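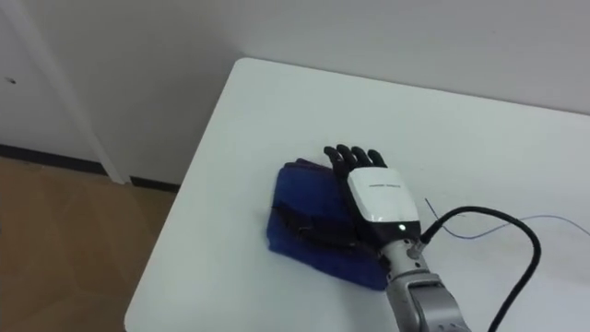 A robotic hand on a folded blue cloth. Budget for the table as well as the arm.

Everyone asks what the arm costs. Wrong question, or at least the second question. The first one is what you will be paying for in month five, when the arm is old news and the finance office wants to know why there is another invoice.

Tudor Ciobanu has been through this twice now. He runs purchasing at Rulness, a textile care firm that wants its towels folded without tying up half a shift. First time round he bought on the brochure. Nice arm, fair price, no hand. The hand was a separate line, on a separate quote, from a separate supplier, and it took until October to arrive.

"I had an arm with nothing on the end of it," he says. "Very expensive coat hook."

So, hands. Fingers or a plain two-jaw gripper? For boxes, jaws. Cheaper, tougher, less to go wrong. For cloth it gets murky. Cloth slumps, bunches up, hides its own edges. Ciobanu went for fingers the second time and the hand ate 38 per cent of his hardware budget. He would do it again. He would also order spare fingertips on day one, which he didnt, and then waited.

Then the bits that never make the headline figure. Cables, for a start. A cable that leaves the wrist has to go somewhere, and it has to go there in every position the arm can reach. Ask the seller who routes it. Ask who pays when it wears through. Get it in writing.

Tables. Yes, tables. Rulness used one from the canteen and it shifted. Not much, but enough to put the taught positions out. A heavy one with fixed feet went on the next order.

Training time is the big one. Hicham Tahiri, who plans installations at Zeltlow, tells customers to set aside 92 hours of staff time before they expect a usable fold, and to put a wage cost against every one of them. Most don't. They put zero in the box and call it learning.

"It's somebody's week," Tahiri says. "More than one somebody, usually."

He is also blunt about service contracts. Read the response time, then read what counts as a response. A phone call back counts, in some of them. Rudenero and Hashmi both quoted for the Rulness job and the two contracts looked the same on the front page — they were miles apart by page five. One covered the hand. The other stopped at the wrist.

Lease or buy? Depends how sure you are of the job. Towels all one size, same pile every day, buy. Mixed work, changing customers, lease for a year and see. You will pay more per month and may be glad of it. Watch the return clause though, some want the arm back in the orignal crate and crates get thrown out.

Ciobanu's third order goes in on 3rd November. Two arms this time, hands included, spares included, and a line for tables. He has left the last row of the spreadsheet blank, with a sum next to it and no label.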